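Going to put our equipment planning for the hand-held grippers in one place, as I keep answering the same messages one at a time. Small outfit, small budget, household tidying tasks only. Posts below in no real order.

1/ We started with 2 grippers. The budget line said "grippers" and nothing else. That was the first mistake. A gripper without a camera mount, spare finger pads, a charger and a case sits in a drawer until those turn up, and ours turned up in July, well after the grippers did.

2/ So now the line in the sheet is "one working station." It has the gripper, camera, mount, two memory cards, pads, power strip, charger, case. If any of those is missing we don't count the station as bought.

3/ Our total for the first round was $2,000 and we went over by $200. All of the overrun was small stuff. Cards, cables, a second case after the first one cracked at the hinge, shipping on a bag of screws.

4/ Shipping on its own deserves a line. We ordered from Leker three times in one month because we kept finding we were short of something. One order would have covered it if we had made a list first.

5/ Quotes. We got one from Brandstead and one from Hagedorn. Brandstead was cheaper per unit but quoted pads and pivot pins as a kit only. Hagedorn sells them separately. We wear out pads much faster than pins, so Hagedorn came out cheaper over the year we planned for. Ask for the spare parts price list before you compare anything.

6/ Gerd Lindemann does our purchasing and he now wants a replacement schedule with every request. I grumbled at that. He was right. We put pads down as a regular cost and the rest as repairs, and the requests go through a lot quicker.

7/ Next thing is what you plan to pick up. Our first list was cups, boxes, folded towels. Easy to hold, easy to budget for. Then we added hair ties and bracelets and the fingers we had were suddenly the main question. 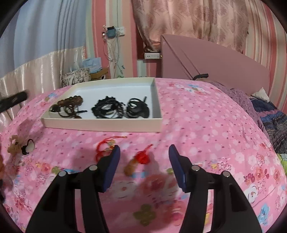

Hair ties and bracelets in the box and on the bed. Blue pads on both fingers.

8/ Small soft things lying on a sheet are the hardest items on our list. You are trying to take hold of a thin loop without taking hold of the bedding too. Before you order fingers, write down the thinnest thing you want to lift and send that to the supplier.

9/ We bought one set of wide fingers on the strength of a product page. They are fine for towels. For a cord bracelet they are no use to us. If I did it over I would ask for a loaner set, and both suppliers said yes to that when we finally asked.

10/ Objects cost money too. We put in a line called "props" at $60. Hair ties, beads, cheap boxes, that kind of thing. It is the one line that has never run over. Buy duplicates of anything you like working with, as shops stop carrying things.

11/ Space. We don't rent any. Working in ordinary bedrooms means no table to buy and no lights to buy, but you do need to plan for outlets. A power strip goes in every case now. So does a long charging cable, the short one that comes in the box won't reach from most beds.

12/ Storage is the line I got most wrong. Video fills drives faster than you think it will when you're filling in a spreadsheet in the evening. Record one ordinary session, look at the file size, multiply by the sessions you have planned, then double it for the backup copy.

13/ Software. We track parts and sessions in Redus. It's okay. A shared spreadsheet did the same job when we had one station. I would not pay for anything until the second station is running.

14/ Someone asked whether to buy an arm right away and skip the hand-held stage. Depends on what you're after. For us the hand-held units let us find out which tasks we cared about before spending arm money. We dropped a few tasks and we'd have bought the wrong reach for them.

15/ Arm budget is next year's problem, but I have opened a tab for it. So far it says mount, table, emergency stop, insurance, training time. No price for the arm yet. I want the other lines filled in first this time.

16/ Things I'd order on day one, if you only read one of these: extra pads, extra cards, a second charger, a hard case with good hinges. Get the spare parts list in writing with the date on it.

17/ Replying to a couple of people here: yes, I can share the blank sheet. I need to take our supplier discounts out of it first. Will add it to the end of this thread when it's cleaned up.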